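Section 3. Planning the purchase of a two-arm cell

Read this section before you ask for a quotation. The figures are in US dollars and come from our Rormont price sheet.

1. Decide first which objects the arms must handle. Soft packaging needs two grippers, one for each side of the bag.

2. Measure the table. Reserve 40 inches of depth for the frame and the cable duct.
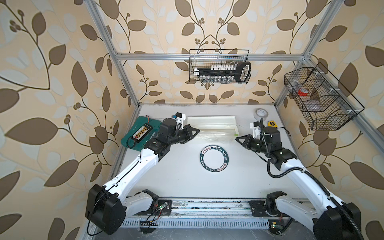 3. Write the budget in two lines – hardware and spare parts. The Birnden base package is 3,791 for each arm. Spare finger sets are 97 per pair and are ordered separately.

Note: Wrist sensors are not included in the base package. Ask Ehlers for the bracket price in the same quotation.

4. Add 19 percent for cables, connectors and small boards. Many buyers forget this line and must make a second order.

Caution: Do not order the rail before the arm model is confirmed. The mounting plates of different models have different hole patterns.
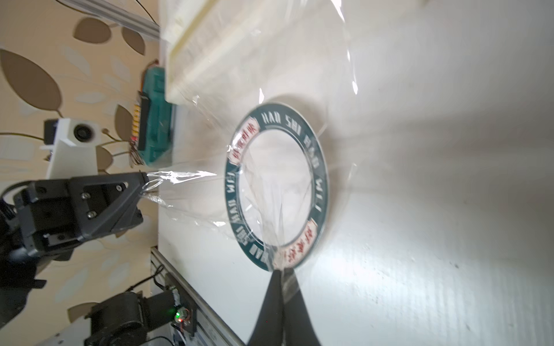 Irton, April

5. Send the completed list to the sales desk. Prices are held until the end of the next month – after this you need a new quotation.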